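Cleaning and Looking After Control Panels in the Workshop

By Gaurav Rathore
2021-01-16

Anything with buttons and switches on it gets dirty in a way that flat surfaces don't. Skin oil builds up on the caps, dust packs into the gap around each one, and sanding dust finds its way in under knobs. Test boxes, practice boards, bench power supplies and old game controllers all need the same care. A panel takes me 12 minutes when I keep up with it and most of an evening when I don't.

Before you start

Unplug it, or take the batteries out. Turn every switch to off and leave it there until you are done. Take a picture of the knob position if the setting matters to you, since you will bump it.

Work on a plain, light surface with good light. A white tray or a sheet of shelf liner is fine. A small screw that rolls off a panel shows up right away on white, and on a brown bench it is gone. Light from behind the work also shows dust standing up around the buttons.

What you need

A soft paintbrush, one inch or smaller
Two microfiber cloths
Cotton swabs
Dish soap and warm water
Rubbing alcohol, for metal parts only
A screwdriver that fits the panel screws properly

I keep mine in a lidded Bridau tub so the brush stays clean. Don't use the bench brush. It has metal filings in it.

Order of work

Brush first, always dry. Start at the back edge and pull the dust toward you and off the front. Go around each button twice. If you wipe before brushing, the dust turns to paste and settles in the gaps.

Then wipe. Wring the cloth until it no longer drips. Do the top, then the front, then the ends and the handle. Handles are usually the greasiest part and the part people skip.
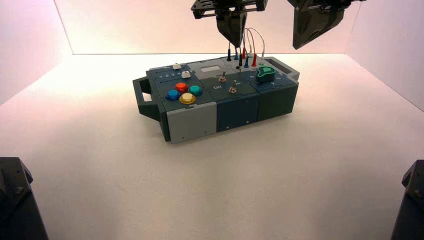 A board with four large colored buttons, two toggle switches and a rotary knob. Each type of control gets cleaned a little differently.

Large push buttons: Wipe the cap, then run a barely damp swab around the rim. Press the button down a few times and run the swab around again. Yellow caps show grime first, so use them as your guide for when the rest need doing.

Small push buttons: Dry swab only. Water gets under these easily.

Toggle switches: Put a drop of alcohol on a swab and clean the lever from the top down. Keep it away from any printed labels next to the switch. I rubbed the "On" clean off a Siltetti test box that way and had to write it back with a paint pen.

Knobs: Clean the sides with a swab. Many knobs pull straight up, but check for a set screw before you pull. A pointed knob collects dirt under the narrow end.

Display windows: Use a dry cloth and light pressure. Soft plastic scratches, and paper towels are worse than they feel. No glass cleaner.

Screws

Snug is enough. Most small panel screws go into plastic or thin inserts, and they strip fast. If one keeps backing out, a dab of clear nail polish on the head will hold it, and you can still undo it later.

Storing

Let the panel air dry before you cover it. An old pillowcase works well - plastic bags trap damp. Store it flat with the controls up and nothing on top. If it has to share a shelf with heavier tools, put it at the end with the handle facing out, so you can lift it without touching the switches.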